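Nedon Opens Cendside Boarding Site With 77 Dog Suites

January 29, 2023 — Nedon, an operator of kennels and day care for dogs, has opened its second site at Cendside. The facility has 77 indoor suites, each with a raised bed, a floor drain and a separate air supply.

The building is divided into four wings. Air in each wing is exchanged independently, which limits the spread of respiratory illness between groups. Floors are sealed epoxy with a coved edge, and drains are flushed twice daily. Sound panels supplied by Shabalala are fitted to the ceilings and to the upper part of the corridor walls.

Outdoor space consists of three fenced yards. The largest measures 527 square yards and is surfaced with artificial turf over crushed stone. The smallest is reserved for dogs under 20 pounds and for older dogs. Groups are assigned after a temperament check, and no group exceeds 12 dogs.

"We took 464 boarding requests in May that the first site could not fill," said Krisztina Oláh, director of operations at Nedon. "Cendside was sized from that figure. Day care and boarding now have separate entrances, so morning drop-off does not pass through the sleeping wings."

Bookings are handled through Zasport, the reservation system already in use at the first site. Existing customers keep their accounts and vaccination records. Proof of rabies, distemper and bordetella vaccination is required before the first stay — titer results are accepted for distemper only.

Grooming will be added in May. Until then, baths are available to boarding guests on the day of departure. A deposit of $300 applies to stays of 14 nights or longer and is credited to the final bill.
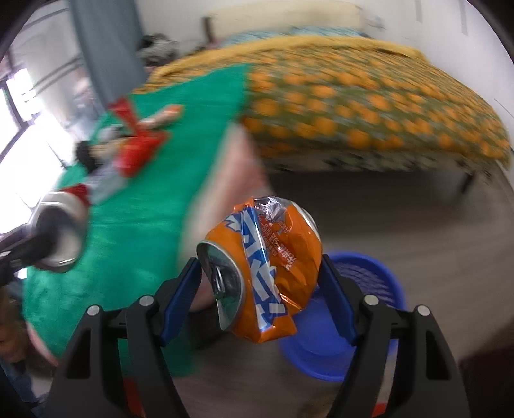 Corina Dinu
Communications Manager, Nedon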